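Collberg Opens Hand-Guided Training Station for Two-Arm Robots

2 min read

Beltberg, October 10, 2020. Collberg has opened a training station where people with no programming background can show a two-arm robot a tabletop task by remote control. The station is at the company's Beltberg site and runs on Tekin, Collberg's software for recording and replaying demonstrations.

An operator steers both arms from a pair of hand controls. Tekin stores the arm movements together with the camera views, and the recordings are then used to train the robot to do the task without help. The first task set uses foam letters and round plates.

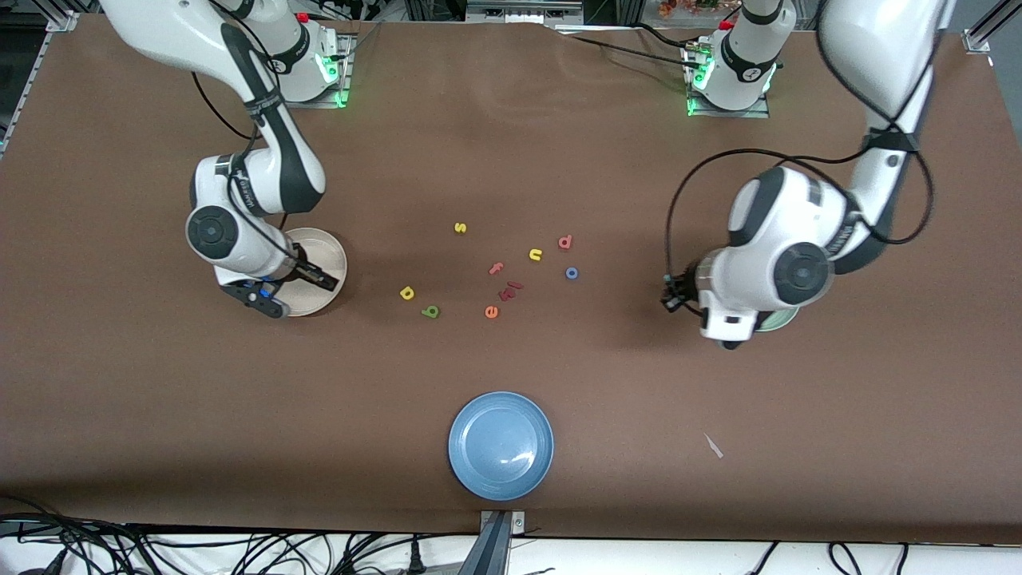 Foam letters and a plate on the work table.

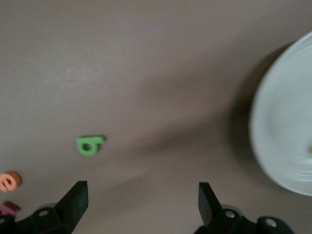 New operators get 70 minutes of instruction before their first recorded session. Sessions last up to 29 minutes, and an operator can discard a poor attempt and repeat it on the spot. Work on the station began in June.

Collberg will make the station available to outside teams by appointment. Lenano, a maker of sorting equipment, is the first customer to book time and plans to record 11 tasks of its own. Prices are available on request.

Contact: Collberg Press Office, Beltberg
14 shares | 0 comments
© 2020 Collberg. All rights reserved.
Back to top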